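Holtance发布瓶盖开启扭矩测试服务 面向中小型饮用水灌装企业

发布日期：2019年3月18日
发布单位：Holtance包装检测有限公司
类别：公司新闻 / 检测服务

Holtance包装检测有限公司宣布，其位于Rillutbridge的实验室即日起对外提供塑料防盗瓶盖的旋紧扭矩与开启扭矩测试服务，服务代号Jodau。该服务主要面向自有灌装线、但未配置独立包装实验室的饮用水及软饮料企业，受理范围包括螺纹旋盖的开启扭矩、防盗环断裂扭矩、重复旋合后的密封保持性，以及储存条件对上述指标的影响。

瓶盖扭矩是灌装末端的一项常规控制参数。扭矩偏低时，运输振动和堆码压力可能使螺纹松动，造成渗漏或二氧化碳损失；扭矩偏高时，消费者开启困难，防盗环也可能在旋盖过程中受损。多数灌装线在旋盖机出口处做即时抽检，读数反映的是旋盖刚完成时的状态。瓶盖与瓶口材料在其后数小时内会发生应力松弛，开启扭矩随之变化，即时读数与货架上的实际数值之间存在偏差。

Jodau服务针对这一偏差设置4个测量时点：旋盖后即时、24小时、7天和30天。每批次标准送样量为200瓶，按时点随机分组。样品在恒温恒湿箱内存放，温度与相对湿度由客户指定，未指定时按实验室默认条件执行。测试采用夹持瓶身、匀速旋转瓶盖的方式，设备记录完整的扭矩—角度曲线，报告中同时给出螺纹起始松动点和防盗环断裂点两个峰值。

“只看一个最大值，很难判断问题出在旋盖头、瓶盖注塑还是瓶口尺寸，”Holtance技术主管Raghda Semaan表示，“曲线的形状能提供更多信息。例如两个峰值间隔过小，通常要先检查防盗环与瓶口支撑环的配合。”

服务上线前，Holtance与灌装企业Insaurralde进行了为期3个月的试运行，自上年10月开始，共完成761份有效样品的测试。试运行期间，双方对夹具接触面做了两次修改，以减少薄壁瓶身受压变形对读数的影响。数据显示，不同旋盖头之间的差异大于同一旋盖头在不同班次之间的差异。Insaurralde据此调整了旋盖头的保养顺序，由按固定周期轮换改为按扭矩离散程度安排。

Insaurralde质量经理Kinga Tóth表示：“我们原先每班在线抽检，记录只有单个数值。试运行之后，抽检表增加了旋盖头编号一栏，批次追溯比以前方便。在线抽检频率目前没有变化。”

测试报告包含以下内容：样品信息与外观检查记录；各时点扭矩的平均值、标准差及极值；逐瓶扭矩—角度曲线；按旋盖头编号分组的离散分析（需客户在送样时提供编号）；异常样品的螺纹及防盗环照片。报告以电子版交付，原始数据可导出为通用表格格式。常规项目在最后一个时点测量结束后5个工作日内出具报告，即时与24小时两个时点的结果可提前单独提供。

送样要求如下：样品应为正常生产条件下连续下线的成品，不得重新旋盖；瓶身应标注下线时间；运输过程中保持直立，避免暴晒与冷冻。即时时点的测量须在客户现场进行，由Holtance技术人员携带便携式扭矩仪完成，现场服务需提前10个工作日预约。碳酸饮料样品须在送样单中注明充气量。

实验室现阶段不受理金属皇冠盖、按压式运动盖及铝制旋盖的测试，相关方法仍在验证中。

关于Holtance：Holtance包装检测有限公司从事食品饮料包装的物理性能检测，业务包括瓶坯壁厚测量、顶压测试、跌落测试及密封性测试，客户以区域性灌装企业和包装材料供应商为主。

送样单与报价可向Rillutbridge实验室客户服务部索取，来函请注明“Jodau”及所需测量时点。送样单须逐项填写瓶型、瓶口规格、瓶盖颜色和供应商批号，其中瓶盖颜色一项不可省略，不同色母料可能影响瓶盖的收缩率和摩擦系数，同一瓶型使用不同颜色瓶盖时应分批送样。以透明塑料瓶配红色旋盖的饮用水为例，颜色栏填“红”，瓶型栏注明瓶身是否带横向或纵向筋条，以便实验室选配夹具。资料不全的样品暂存，待补齐后再安排测试。

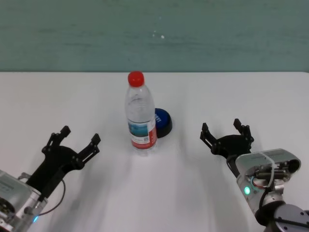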